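The Lerport Entry

The Shared Workshop at Kidosdale keeps a register of all work begun on its premises. Each entry records the name of the work, the bench allotted to it, the hours used, and the state in which it was left at closing. Entry 123 concerns the machine known as Mostik. It is longer than the rules allow, and no one has asked for it to be shortened.

Mostik was entered in February by a member recently moved from Lerport. Under "purpose" the member wrote: to hand a thing to a person. The duty officer returned the form with a request for further detail. It came back the same afternoon with one word added, so that it read: to hand a small thing to a person. The form was accepted and a bench was allotted.

Under the rules, a machine with moving arms may be worked only while its maker is present and seated in view of it. The member observed this strictly. The register shows attendance on 24 evenings, in each case until the lights were put out. On the first evenings Mostik was asked to hold a steel rule, and bent it. A sponge was tried next and was held without difficulty, but the member noted that a sponge forgives everything and struck the result from the record.

Cards were then proposed. A card is thin, it slides, and it shows a crease for ever. The member laid in a supply of them and began again at the lowest grip the fingers would accept.
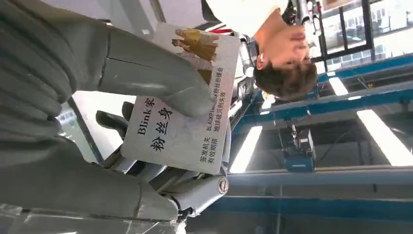
White card between two fingers. The print reads, in part, "BLACKPINK 粉丝后援会 地球毁灭则失效".

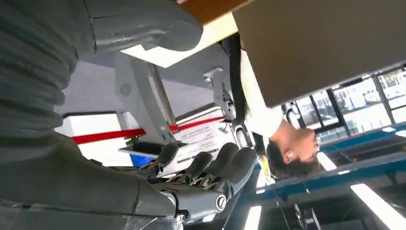
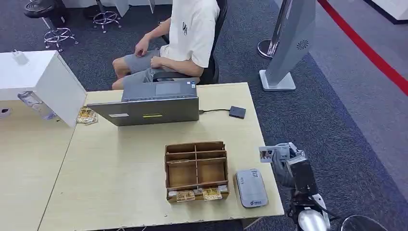 By the end of the month the register shows 176 attempts, set down in columns in the member's small, upright hand. The headings are Taken, Held, Offered and Received. The first three columns are well filled. The fourth is empty for page after page, and beside it, in pencil, the member has written the same remark several times: did not let go.

The difficulty was put to the duty officer in the proper manner. Mostik would pick up a card, raise it and present it at a suitable height. When a person took hold of the other end, the machine felt the pull and concluded that the card was slipping, and it closed its fingers more firmly. The person pulled harder. In this way 6 cards were torn, and the member asked whether the workshop had any guidance.

The workshop had none. The duty officer, who had served at Kidosdale for many years and had not until then been asked a question of this kind, took the matter home. The reply was delivered in writing the following evening. It stated that when the officer's mother had wished to give anyone anything, she had held it out and then looked at something else.

The member read the reply twice and placed it in the register, where it remains, fastened with a pin. The bench was kept late that night by special leave. The program was altered so that, once a card had been offered, Mostik turned its attention to the far wall and left the fingers at their lowest grip, whatever they might feel.

The duty officer was invited to stand at the bench and put out a hand. There is one mark in the fourth column against that evening, and the ink has run slightly. The entry for "state at closing" is blank.

Thaler, the larger workshop across the river, has since written to ask for a copy of the method. The request has been acknowledged. The card is kept in the drawer beneath the register and may be seen by members on application to the desk.

Contact the Editor | © Thaler Quarterly, all rights reserved | Back to top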